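Perguntas frequentes — Cestos de vime: escolha, utilização e conservação

Apoio ao Cliente Cakelura
Última atualização: 10 de abril de 2018

Nesta página reunimos as respostas às questões que nos são colocadas com maior frequência acerca dos cestos de vime comercializados nas lojas Cakelura e através do catálogo por correspondência. As informações aplicam-se às linhas Jundton e Tessier. Para os artigos de madeira maciça e de metal, queira consultar as páginas respetivas.

Antes da compra

Que diferenças existem entre as linhas Jundton e Tessier?

A linha Jundton é composta por cestos de uso geral, sem forro e sem tampa, destinados à arrumação de têxteis, papel, brinquedos e outros objetos leves. A linha Tessier inclui cestos com pega e com tampa, alguns dos quais fornecidos com forro de algodão amovível. O material de base é o mesmo nas duas linhas, pelo que as recomendações de limpeza são comuns, salvo no que respeita ao forro.

Por que motivo a cor do cesto recebido não corresponde exatamente à do catálogo?

O vime é um material vegetal e a sua tonalidade varia de lote para lote, e mesmo dentro da mesma peça. São consideradas normais as variações entre o castanho-claro e o mel, bem como a presença de fibras isoladas mais escuras. Estas variações não constituem defeito. Os clientes que pretendam adquirir várias peças para a mesma divisão devem indicá-lo no ato da encomenda, para que o armazém possa, sempre que possível, expedi-las do mesmo lote.

Como devo medir o espaço disponível?

As medidas indicadas na etiqueta são exteriores e tomadas no ponto mais largo, ou seja, no rebordo. Recomenda-se que seja deixada uma folga de 2 cm de cada lado quando o cesto se destine a uma prateleira ou a um móvel com divisórias. O cesto Jundton de tamanho médio, com 43 cm de comprimento, não cabe na estante Vollament de módulos estreitos; para essa estante deve ser escolhido o tamanho pequeno.

Os cestos podem ser empilhados?

Os cestos vazios do mesmo modelo e de tamanhos diferentes podem ser guardados uns dentro dos outros. Não se recomenda o empilhamento de cestos cheios, com ou sem tampa. O peso exercido sobre o rebordo acaba por deformá-lo e a deformação é, em regra, irreversível.

Receção e inspeção

O que devo verificar quando recebo o cesto?

Solicitamos que o cesto seja retirado da embalagem e observado à luz natural no prazo de 4 dias após a entrega. A observação deve incidir sobre o rebordo, as paredes interiores e o fundo, por esta ordem. É conveniente pousar a peça sobre um pano claro, onde os pequenos fragmentos de fibra que se soltem durante o transporte serão facilmente visíveis. Uma quantidade reduzida desses fragmentos é habitual num cesto novo e desaparece após a primeira escovagem.

No rebordo, deve confirmar-se que o entrançado é contínuo e que nenhuma ponta se encontra levantada. No fundo, deve confirmar-se que as fibras passam alternadamente por cima e por baixo umas das outras, sem interrupções. As pequenas aberturas regulares entre as fibras fazem parte da trama e permitem a circulação de ar.

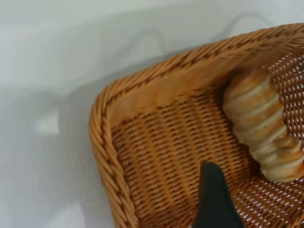 Rebordo entrançado e fundo de trama apertada num cesto de vime.

Encontrei uma fibra partida. Trata-se de um defeito?

Uma fibra partida isolada, que não se desloque quando pressionada com o dedo, não compromete a solidez do cesto e pode ser aparada com uma tesoura de pontas finas. Consideram-se defeito as seguintes situações:

Rebordo aberto ou desprendido da parede do cesto.
Falha na trama do fundo que permita a passagem de um dedo.
Pega solta, nos modelos que a possuam.
Manchas de bolor presentes no momento da entrega.

Em qualquer destes casos, o cliente deverá contactar o Apoio ao Cliente antes de utilizar o artigo, conservando a embalagem original até à conclusão do processo.

O cesto novo tem cheiro. É normal?

Sim. O odor vegetal é próprio do material e atenua-se com o arejamento. Deixe o cesto num local seco e ventilado, afastado de fontes de calor. Não devem ser utilizados perfumes nem produtos em aerossol, que podem manchar as fibras. Caso o odor seja de humidade ou de mofo, agradecemos que nos contacte.

Utilização

Posso guardar roupa de malha ou tecidos delicados?

Pode, desde que o cesto seja previamente forrado. Na linha Tessier, os forros fornecidos são adequados a este fim. Na linha Jundton, basta um lençol antigo ou um pano de algodão, dobrado de modo a cobrir o fundo e a subir pelas paredes. Convém passar a mão pelo interior do cesto antes de o forrar e aparar as pontas salientes.

Posso colocar pão, fruta ou outros alimentos?

Os cestos destas linhas foram concebidos para arrumação doméstica. O pão e a fruta com casca podem ser apresentados à mesa no cesto, desde que sobre um pano limpo, que deverá ser mudado após cada utilização. Não devem ser colocados no cesto alimentos cortados, gordurosos ou que libertem sumo — a trama do fundo absorve os líquidos e a mancha dificilmente será removida.

O cesto pode ser utilizado na casa de banho?

Admite-se a sua utilização em casas de banho com janela ou ventilação adequada, para toalhas secas e artigos de higiene embalados. O cesto não deve permanecer em contacto direto com pavimento molhado. Toalhas húmidas não devem, em caso algum, ser deixadas no seu interior.

E no exterior?

A exposição prolongada ao sol resseca e desbota o vime, e a chuva favorece o aparecimento de bolor. O cesto pode ser levado para o jardim ou para a varanda durante o dia, devendo ser recolhido ao anoitecer.

Qual é a forma correta de transportar um cesto cheio?

O cesto deve ser levantado com as duas mãos apoiadas sob o fundo. Não deve ser erguido pelo rebordo, ainda que este pareça resistente, nem arrastado pelo chão. Nos modelos Tessier, as pegas destinam-se ao transporte de cargas leves.

Limpeza e conservação

Com que frequência deve o cesto ser limpo?

Para um cesto em uso corrente, é suficiente uma limpeza a seco mensal. Os cestos expostos em cozinhas ou junto a lareiras poderão exigir maior frequência.

Como se procede à limpeza a seco?

Esvazie o cesto, retire o forro e vire a peça ao contrário sobre um pano, batendo levemente no fundo com a palma da mão. Em seguida, escove o rebordo com uma escova macia, acompanhando a direção do entrançado, onde o pó tende a acumular-se. Para o fundo, utilize o aspirador na potência mínima, com o acessório de pelo. As fibras do fundo são finas e não devem ser esfregadas no sentido contrário ao da trama.

Posso lavar o cesto com água?

A imersão não é permitida. As manchas superficiais podem ser tratadas com um pano bem espremido, humedecido em água morna com algumas gotas de sabão neutro, passando depois um segundo pano apenas com água. A secagem deve ser feita à sombra, com o cesto inclinado para que o ar circule por baixo. Não utilize secador de cabelo, aquecedor nem forno.

O forro Tessier pode ir à máquina?

Sim, em programa delicado e a baixa temperatura. O forro só deverá ser recolocado quando estiver completamente seco.

Surgiram pontos de bolor. O que devo fazer?

Leve o cesto para o exterior e escove-o a seco. Depois, passe um pano humedecido em partes iguais de água e vinagre branco, deixando secar por completo antes de o voltar a utilizar. Teste previamente a solução numa zona pouco visível. Se o bolor reaparecer, o cesto deverá ser retirado do local onde se encontra, que terá provavelmente humidade excessiva.

É necessário aplicar óleo ou verniz?

Não. Os cestos são fornecidos prontos a usar. A aplicação de verniz, cera ou tinta pelo cliente altera a flexibilidade das fibras e exclui o artigo da garantia.

Trocas, garantia e peças

Qual é o prazo para troca?

Os artigos não utilizados podem ser trocados em qualquer loja Cakelura mediante apresentação do talão, dentro do prazo nele impresso. Os forros retirados da embalagem selada não são aceites para troca, exceto em caso de defeito.

É possível adquirir o forro ou a tampa em separado?

Os forros Tessier estão disponíveis em separado, em todos os tamanhos. As tampas são ajustadas a cada cesto durante o fabrico — não são vendidas isoladamente.

A Cakelura efetua reparações?

As pegas da linha Tessier podem ser reparadas por nosso intermédio, após avaliação do artigo em loja. Não efetuamos reparações de rebordos nem de fundos. Para esses trabalhos, aconselhamos o recurso a um cesteiro da área de residência do cliente.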